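**Food and Dining News: Soup Season Returns to the Skendholm Market Hall**

The Skendholm Market Hall will again set aside its east aisle for soup this fall. The arrangement, first tried last year over a shorter period, brings together the hall's regular kitchens and a small number of visiting cooks, each of whom prepares one soup a day and serves it from late morning until the pot is finished. Members who attended last year will recognize most of the layout. Several changes have been made to the menu, the seating and the method of payment, and they are set out in this item.

**What will be served**

The permanent kitchens have each chosen a soup that they will keep for the whole season. Lindemann, at the corner nearest the river entrance, will serve its yellow pea soup with smoked pork, thick enough to be eaten with a fork by the end of the day. A second pot, made with the same peas but with roasted onion and thyme in place of the pork, will be kept on a separate burner and ladled with its own spoon. Lindemann bakes a dark rye loaf each morning and two slices are included with every bowl.

Skenura, which many members know for its noodles, has decided against offering them in the soup aisle. Its kitchen will concentrate on a clear chicken broth with ginger, scallion and soft rice dumplings. The broth is started the evening before and strained twice. It is lighter than most of what is sold nearby, and diners with a larger appetite may wish to order the dumplings in the double portion, which adds four to the bowl.

The third permanent kitchen, Stomach, returns with the tripe soup that drew the longest lines last season. The recipe has been adjusted. There is less vinegar at the start and more is offered at the counter, along with crushed garlic and dried chili, so that each guest may season the bowl to taste. For those who do not care for tripe, Stomach will also prepare a white bean soup with cabbage and caraway. The kitchen has asked us to note that the bean soup is made with beef stock and is therefore unsuitable for vegetarians.

**Visiting cooks**

The visiting counter will change hands every second Tuesday. The first cook to take it will be Korkor Kwofie, whose groundnut soup was served at the members' supper in July and was mentioned more often than any other dish on the comment cards. Ms. Kwofie makes the soup with chicken on the bone, tomato, onion and a paste of roasted peanuts that she grinds at the counter. It is served with rice balls or with boiled yam. A light soup of fish and garden eggs will be available on alternate days.

Guests with a peanut allergy are asked to take particular note of this counter. It stands at the far end of the aisle, beyond the bread table, and has its own sink, boards and bowls. The other kitchens have agreed not to use peanuts in any form while Ms. Kwofie is in residence, but all cooking takes place in one open hall and we cannot promise that any dish is free of traces.

Applications for the remaining visiting periods are open. Applicants need not have worked in a professional kitchen, but they must hold a current food handling certificate and be able to prepare at least 100 bowls in a day. A tasting is held before any period is confirmed. The hall provides burners, stock pots and cold storage. Ingredients are the responsibility of the cook.

**Portions and prices**

Two sizes will be sold throughout the aisle. The small bowl holds 300 milliliters and is intended as a taste or as a light lunch with bread. The large bowl is half as big again. Last year each kitchen set its own sizes, and a number of members wrote to say that comparison was difficult. All counters now use the same ladle.

Payment will be made at each counter and no longer at the central desk. The paper vouchers issued last season remain valid and may be used at any of the permanent kitchens, though not at the visiting counter. Members receive bread without charge on presentation of their card. Guests who bring their own lidded container may have it filled at the price of the large bowl, provided that it is clean and that the cook is satisfied it will hold hot liquid safely.

**Seating**

The long tables have been moved away from the loading door, which was the subject of many complaints in the colder weeks. There are now benches along the inner wall and a standing shelf opposite the counters for those who do not intend to stay long. Two tables near the river entrance are kept for guests using wheelchairs and for families with strollers. Reservations are not taken, except for groups of more than 12, who should write to the hall office in advance.

The busiest period last year fell between noon and 1:30 p.m. Members who are able to come earlier will find shorter lines and the full choice of soups. The pea soup and the tripe soup were frequently sold out by two o'clock. The kitchens have agreed to increase quantities, and the hall expects to serve about 1,520 bowls in a normal week, but once a pot is empty it will not be started again on the same day.

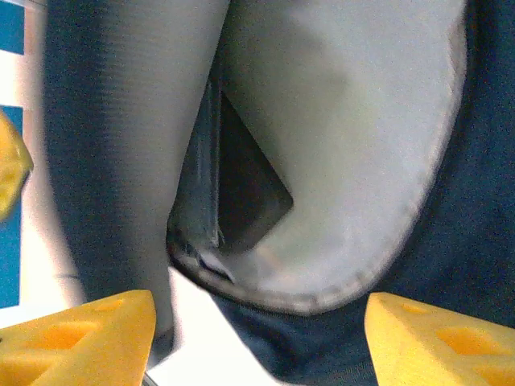
*By Korkor Kwofie*
*Visiting cook, Skendholm Market Hall*

**A note on stock, for those cooking at home**

I have been asked by the editors to add a few words on stock. Most questions that come to me at the counter concern it, and most of the difficulty people have with soup at home begins there.

Use bones that still carry some meat. Wings, necks and backs are inexpensive and give a good body to chicken stock. Cover them with cold water, bring the pot slowly to a simmer and remove the gray foam as it rises. After that the pot should hardly move. A hard boil will cloud the liquid and give it a greasy taste that no amount of seasoning will correct.

Add the onion and ginger after the foam has been removed. I leave the skin on the onion for color. Salt should be held back until the soup itself is made, as a stock that tastes properly seasoned on the first day will be too salty once it has been reduced. Three hours is sufficient for chicken. Beef bones need considerably longer and are better left to a day when you plan to stay at home.

For groundnut soup, 1,000 milliliters of stock will serve four people. Loosen the peanut paste with a ladle of warm stock in a separate bowl before it goes into the pot, or it will sink and catch on the bottom. Let the soup cook gently until a little red oil comes to the surface. My mother would not allow anyone to the table before she had seen that oil, and I keep to the same rule - it shows that the raw taste has gone from the nuts.

Stock keeps for three days in the refrigerator and for several months in the freezer. Cool it in shallow containers and lift off the fat when it has set. The fat may be kept for frying onions.

**Recipe cards**

Printed cards for the pea soup, the white bean soup and the groundnut soup will be available at the bread table while supplies last. Skenura has chosen not to publish its broth, but will demonstrate the folding of the rice dumplings on the first morning of the season at 10:30 a.m. There is no charge for the demonstration. Aprons are provided and children are welcome with an adult.

Members who wish to submit a soup recipe for the winter issue may leave it at the hall office or send it by mail. Please give quantities by weight where possible and state how many people the recipe serves. Recipes should be your own or should name the person from whom they came.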